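Washing reds without turning everything pink

I ruined 13 white dish towels in one go last June, so I feel qualified to write this one! The culprit was a brand-new red bathrobe I'd tossed in with them (I know, I know), and ever since then I've been a little obsessive about testing for color bleed.

My test takes five minutes. Wet a hidden spot, like an inside seam, press a white paper towel on it and count to 100. If any red comes off on the paper, that piece gets washed alone, in cold water, with only a squirt of detergent. I do this before the first wash and again before the second, and most things behave after that.
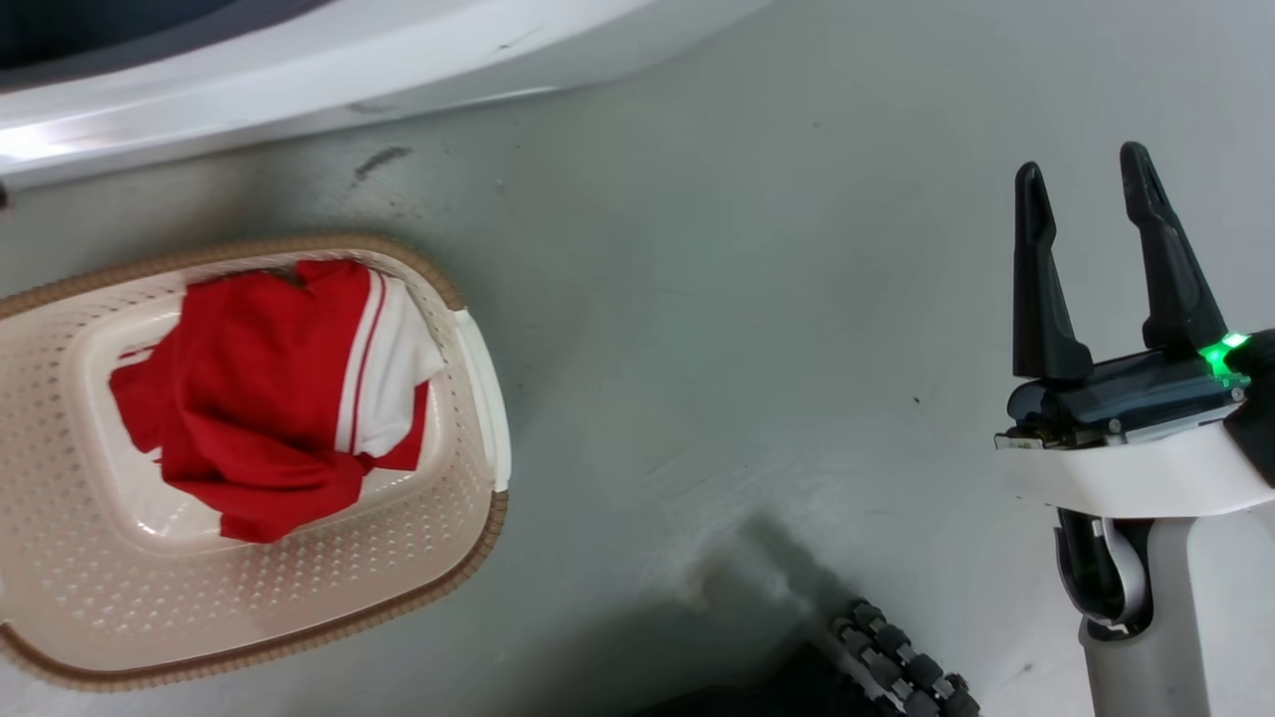 Anything that's red and white in the same piece is the real headache. Get it out of the washer the minute the cycle ends -- sitting damp in a heap is when the dye creeps into the white parts. I set a timer on the stove, and Wednesday is my reds day now, so I don't wander off and forget.

If it has already bled, don't put it in the dryer! Heat sets the stain. Soak it in cool water with oxygen bleach overnight (check the label first, no wool or silk), rinse, and look at it in daylight. My neighbor Uwe Sperling saved a tablecloth that way, though it took him three soaks. Mine took two, and four of the towels are still a bit pink.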